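Unit 6: Low Storage and Open Shelving
Course handout, Home and Small Office Organization
Instructor: Shagufta Abbasi

Read this before the practical session and bring it with you. The written exercise is on the last part of the sheet.

1. Why low units get their own session

Last unit dealt with tall closets and wall shelves. Low units are used differently. A person standing next to one sees the top surface and very little of what is inside. To read a label in a compartment you have to bend or kneel, and to put something back properly you have to reach in and out at an awkward height. Things tend to get dropped on top.

The room plan for the Jaramillo apartment, which we worked on in Unit 5, had two low units and both had this problem. Keep that plan in front of you while you read section 3.

2. Terms used in this unit

Compartment: one open box of the unit, with a floor, two sides and a back or a wall behind it.
Face: the side of a stored item that points out at the person.
Top row: the compartments directly under the top board. In a low unit this is the only row most adults will use without kneeling.
Resting item: a small thing that has no group of its own and sits beside a larger group.

3. Filling the top row

Start with the compartment nearest the end of the unit and work across. Flat boxes go in lying down, largest at the bottom, with any printing facing out. Do not stand flat boxes on edge unless the compartment is full enough to hold them up. They lean, then slide.

Leave a hand's width above the stack. If you can't get your fingers over the top box, you will pull from the middle and the stack will shift.
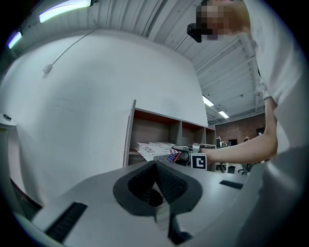 Fig. 1. Low shelving unit with open compartments along the top row. Flat white boxes are stacked in the leftmost one.

The small item with the American flag pattern beside the boxes is a resting item in the sense of section 2. A resting item can stay where it is if it passes two tests: you can lift the stack out without moving it first, and the person who uses the shelf can say where it is without looking. If it fails either one, give it a tray or move it to a drawer.

4. Walls and cables

Check the wall before you decide where a low unit goes. Cables and wall boxes have to stay reachable. Mark them on your plan with a small square and draw the cable as a line, including the slanted parts. Students lost points on this in November.

5. Written exercise

Draw a low unit with three compartments in the top row. You have 18 items to place, listed on the Stavum sheet. Show which are stacked, which stand, and which are resting items. Write one sentence for each resting item. Hand in by 5 June 2026.

Comments

Drurnelent
Is the Stavum sheet the same one from Unit 5? Mine only has 11 items on it.

S. Abbasi
No, there is a newer one. The one with 11 is for tall closets.

Studasard
I measured my own unit at home and a hand's width above the stack means I lose one box per compartment. Is it OK to go smaller if the boxes are light?

S. Abbasi
Yes, as long as you can still lift the top one with one hand. Write the gap on your drawing.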